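Visitors watch clothes folding at the Forska open day in Fladdale

The Forska project opened its doors in Fladdale in November, and 230 visitors came during the day to see how household work is recorded for training robots. It was the second open day of the project, and the first one where the public could follow the work from close distance.

Forska is run by the company Leitão together with the technical school in Vostorska. Its subject is laundry, and mostly the part that comes after washing: sorting, folding and making piles. The people who record the work hold a gripper in the hand, with two fingers and its own lenses, and they do with it what a robot arm should do later. The robot arm itself was shown in the school hall, where it folded towels from nine in the morning until the doors closed.

The recording was done in an ordinary bedroom, and groups of 13 were taken there one after another. Before going in, each group heard a short talk on the stairs about what is saved from a session and what is deleted. Then the guests could watch the folding of trousers and shirts on the bed.

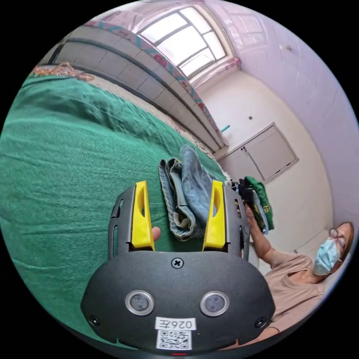 Why does the project use a hand-held gripper and not a robot arm for collecting the data? A person with the gripper can work in any home without installation, and a session can start a few minutes after arriving. An arm needs a fixed base, a safety area and a technician, so in the same time much less material is recorded.

Many visitors asked why clothes are so difficult for a machine. The guides explained that a box keeps its shape when it is lifted, but a pair of trousers takes a new shape every time. The robot must find an edge, hold it without pulling too much, and notice if it has taken two layers and not one. For thick cloth such as denim the fingers have to open wider, and the fold does not always stay where it was put.

Until now the project has collected 505 sessions. According to the guides, the shortest ones are often the most useful, because they contain one fold and nothing else. Long sessions must be divided by hand afterwards, and this takes a lot of the working time of the team in Vostorska. For the next part of the project they would like to have more sessions in which something goes wrong and is corrected, for example a sleeve that slips or a pile that falls over.

In the afternoon, guests who had signed up at the entrance could try a gripper at a table in the hall. The task was to fold a kitchen towel into four. Most of them needed several attempts - children were usually faster than their parents - and there was a long line until the coffee was served.

The bedroom groups continued at the same time. Some visitors stayed for a second round, to see how larger pieces are handled when one hand is holding the gripper and the other hand has to help.

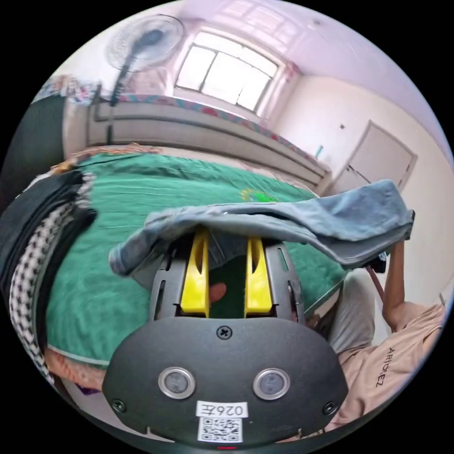

One visitor remarked that the hall demonstration was too slow to be interesting for families, and that she would not want a machine which needs several minutes for one towel. She added that the explanation of the mistakes was the best part of the day, and she wished that there had been more time for it. The guides answered that the arm was running at reduced speed because of the public, but that also at full speed it is still slower than a person.

Questions about privacy came up in almost every group. Leitão says that homes are only used with written permission from the people who live there, and that letters, photographs on the wall and screens are made unreadable before the material leaves the office. Families can ask to have a session removed, also after it has been used for training.

The next open day is planned for spring, again in Fladdale. The school in Vostorska will show the sorting of socks, which was not ready this time. Entrance is free, but places in the small groups must be reserved in advance at the school office, open until four in the afternoon.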